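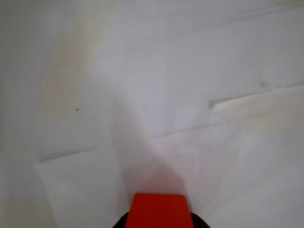
I should say up front that I went to Marnholm to ask Tharun Sastry about paint, and we spent most of the morning on paper and tape. If you came for the paint, it's further down, I promise.

Tharun runs Nustcombe, which makes painted wooden blocks and the games that go with them. You might know Prerkivura, the stacking game with the maddening corner rule (my family has stopped speaking over it at least twice). The workshop is up a flight of stairs over a dry cleaner and it smells like sawdust and steam. He met me at the door with a mug in each hand and asked if I minded taking one, so he could open the door the rest of the way.

I'd barely sat down before I asked about the table. Everything I'd seen from Nustcombe seems to happen on the same white surface, sheets of paper laid one over another and stuck down with masking tape, and I'd always sort of assumed it was a photo thing.

"It's a looking thing," he said. "I started out on bare wood. Beautiful old bench, I loved it, and every color I put on it looked like soup. You'd paint a block blue, set it down, and it was a green block. I went through a whole summer thinking I was bad at mixing."

So he covered the bench in paper?

"With whatever was in the printer! And then I put another one over the gap, and then one of them tore. That was the system. It's still the system."

He does have opinions about it, though. A big single roll of paper sounds like the obvious answer and he tried it for a while, and hated it. It curls, it wants to go back to being a roll, and when you get one gouge in it you either live with it or rip out the whole table. With overlapping sheets you patch. A sheet gets scuffed, you lay a fresh one on top and tape along the edge, and off you go. I asked how deep it gets.

"Deep enough that it's soft," he said. "I like that, by the way. You put a block down and it doesn't clack."

He changes the lot in September, more or less, before the holiday orders come in. The rest of the year it just builds up. Sheets wrinkle, a flap of something comes up at the side, little specks turn up that he swears he didn't make. I asked whether the specks bother him and he gave me a look like I'd asked whether he irons his socks.

"Specks are fine. What I can't have is a color. If there's a yellow patch near where I'm looking at a white block, I'm going to mix that white wrong. Gray I can ignore all day."

And the tape? Plain old masking tape, the beige kind you can half see through. He has tried white tape, which disappeared on him so that he kept catching his sleeve on the ends, and he has tried the blue painter's stuff, which he describes as "like having someone shout at you from the corner of the table." Beige he can find with his eyes without it getting in the way. He tears it by hand and he doesn't fuss over whether the pieces line up. When one gets tired he puts another right on top.

He'll also draw on it. Pencil on masking tape is one of his great pleasures in life, as far as I can tell. It takes a line nicely, you can read it from a standing position, and when you're done with the mark you peel it off and throw it out. "You can't do that with a table," he said, patting it.

We talked about light next. His rule is that it should come from one side so the shadow falls clearly on the paper, because he reads the shadow as much as the block. A cube with a rounded-over edge throws a mushy shadow. A cube that isn't sitting flat gives you a little bright sliver underneath. He showed me by sticking a folded receipt under one corner of a reject and making me guess which corner, and I got it wrong, and he was very kind about it.

Then there's the pairing, which was my favorite part. He looks at colors two at a time. The teal and the red are the ones he keeps coming back to, because they're the hardest to get along with each other. The teal is a quiet, matte sort of blue-green and the red leans hard into orange, and if either one is a hair too strong the other goes dead. So he sets them apart on the white, turns one so it's at an angle and leaves the other nearly square to him, and walks away to make coffee.

"When I come back, whichever one I look at first is too loud," he said. "I fix that one. I drink a lot of coffee."

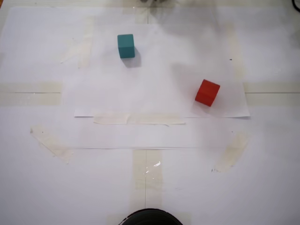
So, the paint

Told you we'd get here. The red took him 22 tries. He kept a swatch of every one in a shoebox and let me go through it, and I'd have happily stopped at number six. (He says six was "ketchup.") The teal was quicker but touchier. It went on fine and then looked different in the evening, so he spent a couple of weeks checking it after dinner with his coat on, on his way out the door.

He won't do gloss. I asked twice, because I love a shiny block, and I got the same answer both times: gloss picks up whatever's next to it, and then you aren't looking at your color anymore. He also likes that a flat finish lets the separate faces of a cube show up as slightly different shades. "That's free," he said. "That's one pot of paint doing three jobs."

The biggest batch he's done was 412 cubes for a toy store over in Song, and he says he didn't enjoy a single minute past the first tray. Most batches are 156, which is what fits on his racks with room to get a hand in. I asked if he'd ever get bigger racks. He said the racks are the only thing protecting him from himself.

What he'd tell someone starting out

"Cover your table." He was laughing but I think he meant it. "Get cheap white paper and a roll of tape and cover it before you buy anything else. I had more than 70 jars of paint before I'd put down one sheet."

Keep the sheets overlapping, he says, and tape the edge that's nearest to you, since that's the one your arm drags across. Don't bother taping every corner. Some will lift a little and you'll leave them, and that's okay. Put your pencil marks on tape and keep them off the paper. Move the blocks around a lot.

I asked what he's working on now and he said a set with no red in it at all, possibly ever again, and then he went and got the shoebox back out to show me number 14, which he still thinks about.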